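書物のかたち 第6回 表紙は誰がつけたのか

前回の続きから始めます。前回は折丁(おりちょう)の話で時間切れになって、綴じのところを早口で済ませてしまったので、まずそこを補ってから表紙に入りますね。コメントシートで「背と背表紙は違うものなんですか」という質問を何枚ももらいました。いい質問です。違うものです。今日の話の半分くらいはそこに関わってきます。

1 折丁のおさらい

大きな紙の表裏に何ページ分かを刷って、折る。折ったものが折丁で、16ページで一つというのがいちばんよく見る形です。手元にハードカバーがある人は、天(本の上側の面)を背のほうからのぞいてみてください。紙の束が小さな山になって並んでいるはずです。山が見えずにまっ平らなら、折丁の背を切り落として糊だけで固めた「無線綴じ」かもしれません。文庫や雑誌はこの仲間が多いです。

折丁を順番に重ねる作業を丁合(ちょうあい)といいます。順番を間違えると当然ひどいことになるので、折丁の背のところに小さな黒い四角を一段ずつずらして刷っておくんですね。正しく並んでいれば、黒い四角が階段のように斜めに下りてきます。一つ抜けたり入れ替わったりすると階段が崩れるから、ひと目で分かる。これが背標(せひょう)で、私はこの仕掛けが大好きです。完成すると表紙の中に隠れてしまうので、読者はまず目にしません。

去年、製本をやっているDexter Dimaculanganさんの作業場で丁合を手伝わせてもらいました。仕上げる部数は120部です。私は途中で二回も階段を崩しまして、二回とも彼は黙って積み直してくれました(申し訳なかった……)。

2 綴じと背固め

折丁がそろったら糸で綴じます。折り目の内側から針を出し、隣の折丁とつなぎながら往復していくのが糸かがりです。中世ヨーロッパの本では、背に渡した革や麻の紐を芯にして、そこへ糸をからめながら綴じました。この紐が革表紙の下で盛り上がって、背に横の筋ができます。古い洋書の背にある、あの畝ですね。

前から言っているように、試験で「背の畝は装飾である」と書くと半分しか点をあげられません。もともとは構造です。のちに紐を溝に沈めて背を平らにする綴じ方が広まり、それでも畝のある背のほうが立派に見えるというので、厚紙の帯を貼って偽の畝をこしらえるようになりました。構造だったものが飾りに変わったわけです。建築でも服でも同じようなことが起こりますから、ほかの授業で似た例に出会ったらぜひ教えてください。

綴じ終わった中身の束を「本文」または「中身」と呼びます。背に接着剤を塗って固め、天・地・小口の三方を切りそろえる。丸背にするなら、ここで背を叩いたり機械で押したりして丸みを出します。そして寒冷紗という目の粗い布を背に貼り、花ぎれをつけ、スピン(しおり紐)をつける。

花ぎれというのは背の上下の端にちょこんとのぞいている縞や無地の布のことで、いまの量産本ではほぼ飾りです。でもこれも昔は、本文と表紙をつなぐ補強として手で編みつけていたんです。また同じ話ですね。

3 本は裸で売られていた

さて、ここから本題です。

いまの私たちは、本を買えば表紙がついているのを当たり前だと思っています。ところがヨーロッパでは、印刷が始まってから長いあいだ、本は綴じていない刷り紙のままか、ごく簡単な仮の表紙をつけた状態で取引されることが多かったのです。買った人がなじみの製本師のところへ持っていって、好みの革で綴じてもらう。お金のある人は子牛革や山羊革に金の模様を入れさせ、節約したい人は羊の革や紙で済ませる。もちろん書店があらかじめ簡素な革で綴じて売ることもありましたから、全部が裸だったと覚えないでくださいね。どちらもあった、です。

そうすると何が起こるか。同じ印刷所で同じ日に刷られた同じ本が、まったく違う姿で残ります。図書館の古い蔵書目録を見ていると、装丁の記述がやたらに細かいのはこのためです。中身が同じでも、表紙は一冊ごとに違う歴史を持っている。

逆のことも起こります。一人の持ち主の蔵書は、内容も出版地もばらばらなのに、外側だけきれいにそろうんです。私が院生のころに通ったEvangelista文庫がまさにそれで、受入台帳にある1,629冊のほとんどが同じ茶色の革でした。棚の前に立つと壁にしか見えません。背の文字がかすれている本も多くて、目当ての一冊を探すのに午前中いっぱいかかったこともあります。持ち主には気持ちのいい眺めだったんでしょうけど、使うほうはたまりませんよ。

4 布の登場

状況が変わるのは19世紀に入ってからです。イギリスでは1820年代に、製本用の布で表紙をくるんだ本が出版社側から売り出されるようになります。革より安く、紙より丈夫。ただし、ふつうの布に糊を塗ると表まで染みてしまうので、織り目を澱粉などで埋めた専用の布が工夫されました。地味な話に聞こえるかもしれませんが、私はここが近代の本の分かれ目だと思っています。

もう一つ大事なのが、表紙を先に別の場所で作っておいて、あとから中身にかぶせるやり方です。くるみ製本といいます。英語ならケース・バインディング、つまり「箱」の製本ですね。板紙二枚と背の芯紙を布でくるんで平らな表紙を作り、中身と見返しの紙で貼り合わせる。

ここで冒頭の質問に戻ります。くるみ製本では、中身の「背」と、表紙の一部としての「背表紙」は別々に作られた部品です。ハードカバーを大きく開いて天のほうから見ると、背と背表紙のあいだに隙間ができるものがあるでしょう。ホローバック(腔背)です。背表紙が中身に貼りついていないので、開いても背の文字が傷みにくい。ただし、支えているのは見返しと寒冷紗が中心なので、重い本を乱暴に扱うとそこから外れます。図書館の修理台に載っている本は、たいてい溝のところが切れています。

5 金を押す

布の表紙が平らなまま別に作れるようになると、機械で模様を押すことができます。完成した本の上に一冊ずつ手で金を置いていく必要がなくなるんです。1830年代には布に金を押した出版社製本が増えていきます。

手順はこうです。
・模様を彫った金属の型を用意する
・型を熱する
・表紙の上に金箔を置く
・型を強く押し当てる
・余分な箔を払う

昔は卵白を下地に使って金箔を定着させました。いまは接着層のついたフィルム状の箔が主流で、ほんものの金でないことも多いです。型だけ押して色を入れないものは空押しといいます。これは地味ですが、光を斜めから当てるととてもきれい。図版で伝わりにくいので、来週、現物を何冊か持ってきて回しますね。

型さえ作ってしまえば同じものがいくらでも押せるので、学校、役所、学会などが自分の紋章を表紙に入れるようになります。濃い地色に金の紋章、という組み合わせは皆さんもあちこちで目にしているはずです。卒業記念の冊子、年鑑、辞典。暗い赤や紺や深緑がよく選ばれるのは、金がいちばん沈まずに見える地色だからだろうと私は思っていますが、慣習が慣習を呼んだ面もありそうです。ここは出典を示せないので、私の意見として聞いてください。

部数の話も少しだけ。型を一つ作る費用は、10部でも1,000部でも変わりません。だから部数の少ない本ほど一冊あたりの箔押しが高くつきます。卒業制作で本を作る人が毎年ここでつまずくんですよ。見積もりは早めに取りましょう。紋章は細い線が多いので、小さくしすぎると線がつぶれます。これも毎年誰かがやります。

6 立てる本、寝かせる本

表紙の模様をどこに入れるかは、本をどう置くかと切り離せません。

本を縦に並べ、背をこちらに向けてしまうという置き方は、ずっと昔からあったわけではないんです。中世の写本は、書見台や棚の上に寝かせて置かれることがよくありました。表紙の四隅や中央に金具の鋲が打ってあるのは、寝かせたときに革が台に擦れないようにするためでもあります。題名を小口に書いた本も残っています。背を奥に、小口を手前にして並べていた時代の名残です。

本が増えて棚に立てて詰めるようになると、見えるのは背だけになります。そこで題名も飾りも背へ引っ越してくる。反対に、机に寝かせて見せる前提の本では、表(ひら)の面が主役です。同じ一冊でも、棚に差せば背の本、テーブルに置けば表紙の本になる。皆さんの部屋で試してみると、自分が本のどの面と付き合っているのかがよく分かりますよ。 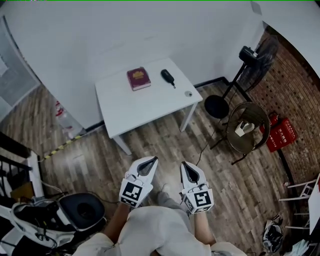
図3 白い小卓に平置きした濃い赤のハードカバー。表紙に金の紋章が入る。

平置きにすると、紋章のように中心のはっきりした模様がよく効きます。背にも紋章を入れられますが、幅がないので小さくするか、形を省略するしかありません。背の模様は縦に積み重ねる、ひらの模様は中央か四隅に置く。これは絶対の規則ではないけれど、古い本を見るときの手がかりになります。

保存の話もよく聞かれるので書いておきます。ふつうの大きさの本は、両隣に軽く支えがある状態でまっすぐ立てるのがよいとされています。斜めに寄りかからせるのがいちばんよくない。背がゆがみます。大判で重い本は、中身の重みで表紙との接続部が引っぱられるので、寝かせたほうが安全です。寝かせるときは積みすぎないこと。私の研究室の床に積んである山については、どうか見なかったことにしてください。

棚から出すときに背の上端へ指をかけて引くのもやめましょう。花ぎれのあたりから裂けます。両隣の本を少し奥に押し込んで、真ん中をつかんで抜く。一年生のときに習ったはずですが、先日も書庫で目撃しました。

7 カバーのこと

日本で「カバー」と呼んでいるあの紙は、英語だとダストジャケットです。英語のcoverは表紙そのものを指すので、文献を読むときに混乱しないでください。もともとは布や絹の表紙を店頭まで守るための包み紙で、買った人は捨ててしまうものでした。だから19世紀のものは残りにくい。やがて宣伝の場になり、絵が入り、惹句が入り、飾りの主役がこちらへ移ります。そのぶん、中の布表紙は無地に近づいていきました。

カバーを外してみると、背に小さく題名が箔押しされているだけの本が多いはずです。でもときどき、外した下にびっくりするほど凝った模様が隠れていることがあります。Duven叢書の古い巻がそうで、私は買ってから三年も気づかずに持っていました。悔しかったなあ。皆さんも今夜、家にある本のカバーを一度外してみてください!

8 課題

家か図書館で布または紙クロス装のハードカバーを一冊選び、次のことを書いてください。

(1)丸背か角背か。背と背表紙のあいだに隙間があるか。
(2)花ぎれとスピンの有無、その色。
(3)表紙と背の模様。箔押し、空押し、印刷のどれに見えるか。迷ったら「迷った」と書き、迷った理由も添えること。
(4)その本は立てて見せる本か、寝かせて見せる本か。あなたの考えを自由に。

長さはA4で二枚まで。スケッチ歓迎、写真も可です。提出期限は2022年1月13日、研究室前の箱に入れてください。メールの添付は受け取りません(去年17通が迷惑メールに埋もれました)。

図書館の本を選ぶ人は、開きすぎに注意。隙間が見たいからといって180度以上開かないこと!

次回は見返しとマーブル紙をやります。水に絵の具を浮かべる実演をしますから、汚れてもいい服で来てください。教室はいつもと違って一階の工作室です。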